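Storage notebook, dry goods bench
Brikitbridge workshop, Dec 19, 2020

Came in to weigh the August jars and found the scale had drifted again. It read 9 grams with nothing on it, which would be fine if I were in the business of selling nothing. Recalibrated twice, let it warm up while I swept, recalibrated once more. It now agrees with the brass weights and I have stopped glaring at it.

Background for anyone reading this cold: we put up a shelf of dried foods in August to see which packaging keeps them crisp in a building that was plainly designed by a sponge. Mushrooms, apple rings, kelp, seaweed flakes, crackers as the control. Crackers make a good control because everyone in the shop is already an expert on when a cracker has gone wrong.

The Denico screw-top jars are winning. The apple ring jar started at 304 grams and is 304 grams today, and the rings still snap. I would like to claim some cleverness for this, but the cleverness consists of buying a jar with a decent gasket and then leaving it alone. The one Denico jar that did gain weight had a sliver of dried mushroom caught under the lid. I have written WIPE THE RIM on a strip of masking tape and stuck it to the shelf, directly over the older strip of masking tape that says WIPE RIM.

The Cakton tins are a disappointment. Handsome tins, very satisfying to close, and about as airtight as a hat. Crackers in the Cakton tins now bend. I bent one slowly for a while before it gave up, and it tasted like the inside of a cupboard. The kelp came through better, but kelp spends its early life in the ocean and may just have low standards. If we keep the tins, they should be for tea we intend to drink this week, or for screws.

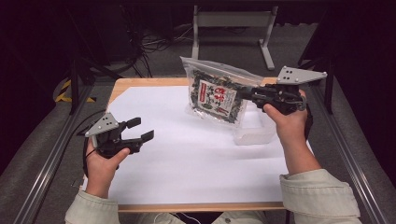 Zip bags land in the middle, as they did last time. The zipper holds up well enough if nobody touches it, and then somebody makes lunch. Every opening lets in a breath of damp air, and fine flakes work their way into the track, after which the bag looks shut and isn't. Running a dry pastry brush along the track before closing helps a good deal. Pressing the air out helps with the shelf space and not much with the crispness, at least on our numbers. Double bagging works, but now there are two zippers to get wrong.

Humidity. The logger on the top shelf shows 67 percent as the high for the month, on the night the back door was left on the latch. I know who left it on the latch, and I have spoken to me about it. The lower shelf runs damper than the top, so from Monday I'm swapping the jars top to bottom at each weighing. This should have been in the plan from the start. The plan was written on the back of a paint receipt and ran out of receipt.

Desiccant: the Rebane packets are the kind that turn from orange to green when they're full. Most of the ones in the tins are green. The ones in the jars are still orange, apart from the mushroom jar with the dirty rim. Tried reviving a tray of spent packets in the small oven on low for the afternoon. They came back to orange nicely except for the batch on the left, where the paper went brown and the whole shop smelled like a hot envelope. The oven runs hot on the left. This is already recorded in this notebook, in my handwriting, in August.

Mushrooms deserve their own line. They pick up water faster than anything else here and they hold on to it. A dish left open overnight went from 67 grams to something I couldn't read because I'd put my coffee cup on the page. Repeat this one.

Smell check: apple fine, mushroom strong but correct, crackers in tins see above. The seaweed flakes from the jar smell of low tide, in a good way. Flakes from the oldest zip bag are fainter and a little like hay. Still perfectly good in soup. Tested in soup.

To do:
Order more Denico jars, the wide mouth ones, so a hand can get in to wipe.
New batteries for the logger before it starts making things up.
Move the spent packets away from the fresh ones. They are currently in two identical tubs with no labels.
Reweigh the mushroom dish, coffee elsewhere.
Decide about the tins.
Turn the oven tray around halfway. Write it on the oven this time.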